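Dec 27, 2025

Patch work on the Windows boxes, continued from the October notes. Writing it all down in one place so the next person on rotation doesn't have to dig through the ticket.

Where things stood this morning: three of the four file servers were on the current cumulative update. The fourth, the one that still serves the old label printers, was not. It also still had SMBv1 turned on. The October entry says "leave until printers replaced." The printers have not been replaced.

Took a snapshot of the fourth server first and checked that it mounts on the test host. It does. Then turned on SMB1 access auditing and let it run through the morning to see what was still asking for the old protocol. Two clients showed up in the log. One is the label printer print station, as expected. The other is a scanner on the second floor that drops PDFs into a share. It isn't on the inventory sheet. Added it.

The scanner has an SMB2 option buried in its web page under Network, then Advanced, then Client. Switched it over, sent a test page, file landed in the share. No more SMBv1 entries from that address afterward.

The print station is harder. Its software is from Bekora and the version we have only speaks the old protocol. Their download page lists a newer build but it wants a license key we can't find. Opened a request with them, no answer yet, holidays. For now I moved the share it needs onto a small standalone VM named hao, put that VM on its own VLAN with the print station and nothing else, and blocked port 445 in and out at the switch for everything outside the pair. It is ugly but the old protocol is off on all four file servers.

Checks after the change:

Print station can read and write to hao. Labels print.
Print station cannot reach any of the four file servers on 445.
A laptop on the office network cannot reach hao on 445.
hao has no route out.

Update on the fourth server went in on the second try. First try stopped with a disk space error — the log partition was nearly full of old IIS logs from a site that was shut down long ago. Moved those to cold storage and reran it. Two reboots in all.

Ran the Wedovano scanner against the whole server range afterward. It came back with 2,000 lines, nearly all of them informational noise about certificate names. Filtered to high and critical. What was left:

SMB signing not required on the backup host. Fixed by group policy, needs a gpupdate and a recheck.
Old TLS versions enabled on the badge system. Not ours to change, sent to facilities.
Default SNMP community string on a switch in the back closet. Changed.

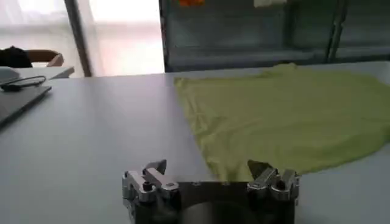 Silver metal fingers on a dark body, in this one and the next.
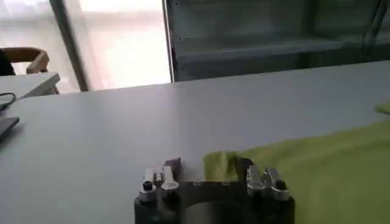
Rescan of the backup host is still to do. The policy shows as applied but the scanner cached the old result and I didn't want to clear its whole history to get one fresh line. Wasirari, the log collector, was also dropping events from the fourth server after the reboot. Its forwarder service was set to manual start. Set it to automatic (delayed) and events came through again, with a gap covering the two reboots. I left the gap as it is and put a note in the collector.

Open items:

Bekora license key. Check the old purchasing mailbox.
Rescan backup host.
Delete the snapshot of the fourth server once it has run a full backup cycle clean.
Find out if anything else is plugged in on the second floor that isn't on the sheet.
Local admin password on hao is in the vault under the VM name, not under "printers."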